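Cleaning out an old desktop PC

3 min read

A tower that has sat under a desk for years will be full of dust, and dust makes it run hot and loud. Set aside 30 minutes on a Thursday evening and do it properly.

Shut the computer down, switch off at the wall and pull out every cable. Hold the power button in for a few seconds. Carry the case outside or to a garage if you can.

Lay it on its side and take the side panel off. Put the screws in a jam jar lid. Touch bare metal on the case before you touch anything else.
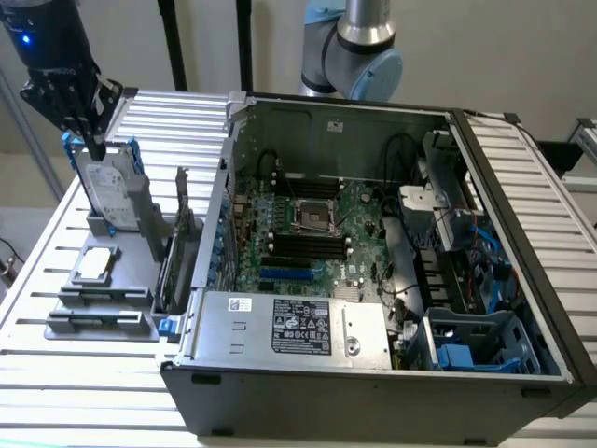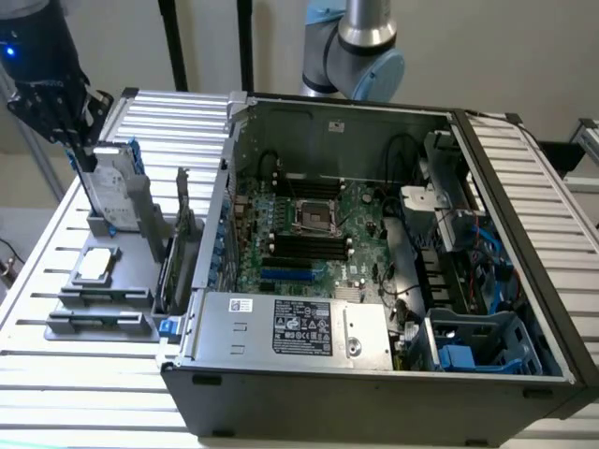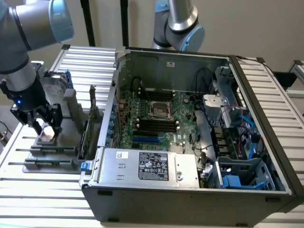
Desktop towers on their sides with the side panel off.

Use a soft, dry paintbrush to loosen the dust, working from the top down. Follow with short bursts from an air can, held upright. Stop fan blades with a finger while you blow - they can be damaged if they spin too fast. Keep the vacuum cleaner for the floor.

Never open the power supply. Blow through its grille from the outside and leave it at that.

Filters at the front usually unclip. Wash them in lukewarm water with a drop of washing-up liquid and leave overnight to dry.

If you unplug a drive, take a photo of the leads first. Push everything firmly back into place, refit the panel and switch on. No picture on the screen usually means a loose memory stick - switch off at the wall and reseat it.

Do this twice a year, or every 3 months if you have pets.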